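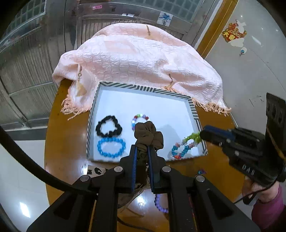

Beaded bracelets and a brown scrunchie in a striped tray.

Omville Debate Circle on European and Regional Politics
Minutes of the August meeting

Place: upper reading room, Omville Library
Start: 6:15 p.m.

Opening and previous minutes

The chair opened the meeting and welcomed the members, including those who came from Sallside. The minutes of the previous meeting were read. One correction was requested: in the part on municipal elections, the word "abolish" must be changed to "postpone". With this change the minutes were approved.

Main subject: the proposal for a referendum on leaving the Gronow District Union

The first speaker presented the background. The Gronow District Union is the body through which Omville, Sallside and the smaller municipalities share their bus network, the water supply and the regional court office. The Prason List, which entered the Omville council at the last election, has announced that it will collect signatures for a local vote on leaving the Union. For the petition to be valid, it needs 947 signatures from registered voters in Omville.

The speaker explained that the vote would be advisory. The council can decide against the result, but in the opinion of the speaker this would be very difficult politically. Under the Union statute a member must give notice of 2 years before it can leave, and during this time it continues to pay its full contribution.

The speaker then gave the arguments used by the Prason List. They say that Omville pays more than it receives, that the decisions on the bus timetable are made in Gronow without enough consultation, and that the Union assembly is not elected directly. The speaker asked the members to consider these points seriously, also if they do not agree with the conclusion.

Discussion

A member said that the complaint about the bus timetable is justified. The evening line to Sallside was reduced last winter, and the council learned about it from the printed timetable. He asked whether leaving the Union would bring the evening line back. The speaker answered that Omville would have to make its own contract with a bus company, and no figures for this have been published yet.

A member from Sallside expressed concern about the water supply. The pumping station stands on Omville land, but the pipes were paid for by all members of the Union together. If Omville leaves, the ownership of the station must be negotiated. She feared that Sallside would then be asked to pay a higher price, although it has no vote in this matter.

Another member did not accept the comparison between the Union and larger bodies such as the European Union, which was used several times during the evening. In her view the words are similar but the questions are different, as the Union has no laws of its own and does not touch trade or borders. Two members replied that the feeling of the voters can be similar all the same – people want to know who decides, and where they can complain.

There was a longer exchange on whether an advisory vote is a good instrument. Some members consider that a simple yes or no does not allow the voter to say "stay, but change the statute". It was suggested that the ballot could have three options. The speaker was not sure if the local election rules permit this and promised to look at the text before the next meeting.

One member asked that the minutes show his opinion that the council majority is itself responsible for the situation, because it did not answer the letters from residents on the contribution. This is hereby noted. The chair reminded those present that the Circle takes no position for or against any list.

Decisions

The Circle will invite one speaker from the Prason List and one from the council majority to the next meeting. Each will have 15 minutes, followed by questions from the floor. The invitation was approved with 4 votes against. The members who voted against would prefer to wait until the petition is handed in.

The secretary will request a copy of the Union statute from the office in Gronow – if possible the version with the latest amendments – and put it in the folder in the reading room.

Other matters

The projector cable is missing again. Members who have borrowed books on electoral systems are asked to return them before the next meeting. The proposal to start later in the winter months was postponed.

The meeting was closed at 8:40 p.m.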